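Inicio | Talleres | Material | Club Clollero | Temporada | Contacto

Kit de muñeca Cellby para brazos de sobremesa

Febrero de 2021 - Redacción del Club Clollero

Imprimir esta página | Enviar por correo

¡Ya está en el armario del taller y se puede reservar! El kit Cellby es lo que usamos este curso en el grupo de brazos para montar la cámara en la muñeca, y la verdad es que nos tiene encantados. Lleva soporte, cámara pequeña, cable plano y una placa de conexión que entra en el hueco de la base sin taladrar nada (quien montó el soporte del curso pasado sabe lo que se agradece).

Qué incluye

Soporte de muñeca con dos posiciones de giro
Cámara de enfoque fijo
Cable plano de 823 mm, suficiente para recorrer el brazo entero con algo de holgura en el codo
Placa de conexión y tornillería
Cuaderno de prácticas del club

Referencia de almacén: 1894. Peso que admite el brazo con el kit puesto: hasta 200 gramos en la pinza.

Para qué lo usamos

El proyecto de este año se llama Uldale y consiste en que el brazo encuentre solo una junta entre dos superficies y la siga de un extremo a otro. Parece poca cosa, ¡pero da para muchas tardes! Primero se aprende a acercar la muñeca despacio, después a sacar la línea de la imagen y por último a corregir el rumbo cuando la junta se inclina. Con superficies claras y mates el programa Hou trabaja muy a gusto, incluso con la imagen un poco blanda, y los alumnos que empezaron en septiembre ya escriben sus propios filtros.

Conviene saberlo antes de reservar: el enfoque es fijo y de muy cerca los bordes salen difusos. Nosotros lo dejamos así a propósito - obliga a pensar en el contraste y en el grosor de la línea - y en el cuaderno hay una práctica dedicada a eso.

Reserva y cuidados

El kit se presta por equipos, con una fianza de 100 euros que se devuelve al entregarlo completo. El cable plano se guarda sin doblar, en su funda. La cámara se limpia con el paño del estuche, nunca con alcohol. Si falta algún tornillo, se apunta en la hoja del armario y lo reponemos.

Las prácticas de Uldale están abiertas también a quien venga de otros talleres y quiera probar. Basta con saber arrancar Hou y mover el brazo a mano.

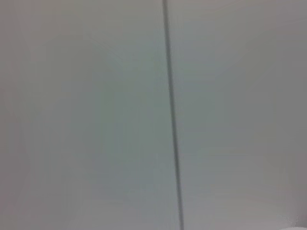
Proyecto Uldale: la junta oscura entre dos zonas grises, vista desde la muñeca.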